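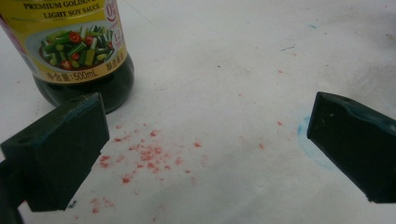 Workshop > Notebooks > Hand-held gripper

Filed under: Builds in progress

June 6, 2022

Fingers, second pair. I write this the same evening, before I forget the details.

I changed the finger blocks in the morning. The old pair had too much play at the pin, and when the handle was closed slowly the left finger arrived before the right one. Now both arrive together if I squeeze with the whole hand. If I squeeze only with two fingers, the left is still a little early. Valtteri Vuorinen thinks that the link is longer on one side. I measured it two times and I don't find the difference, but he has better calipers at home and will bring them.

The green blocks are already rubbed at the edges and the lighter colour comes through. I don't mind this. I only want to know if the corners become rounder, so I will draw around one finger on paper now and again in July.

The soy sauce bottle was again the large object. It is 500 mL, glass, and round at the bottom, so flat fingers touch it only in a narrow line. Grip on the label is good. Grip on the glass under the label is bad: the bottle turns slowly in the fingers while I lift. I tried it 8 times at that height and it turned in all of them. Kaisu Hakala suggested a piece of bicycle tube glued on the inner faces. Kaisu Keskinen is against glue, she wants something which can be screwed off. For now I do nothing, because I would like first to have the camera recordings with bare fingers, for comparison.

The red crumbs on the white surface are for the small end of the scale. With the fingers wide open I can see them well in the camera, also the single ones that lie far to the right. When I close, the fingers hide the place exactly where I need to look. I moved the camera bracket one hole up and it helped a little, but then the top of the bottle is out of the picture. I must choose one of them, or make the bracket longer.

Recorded today: 47 clips. In the shared folder there are now 213 together with the ones of Irja Laitinen. Please keep the numbering, do not start again from one.

The white surface has old smudges and a blue arc on it. I left them. Chrysoula Makris asked if I want a clean one, and I think no, it is easier to find the same place again when there are marks.

To do:
- calipers, both links (Valtteri)
- longer bracket, print in the night if the printer is free
- screw-on pads: ask Kaisu K. for her drawing
- spring: order the softer one from Brallberg, my thumb is tired after one hour
- wipe the table before the next group comes, the red bits go everywhere

The spare pins are in the drawer under the vice. I took two.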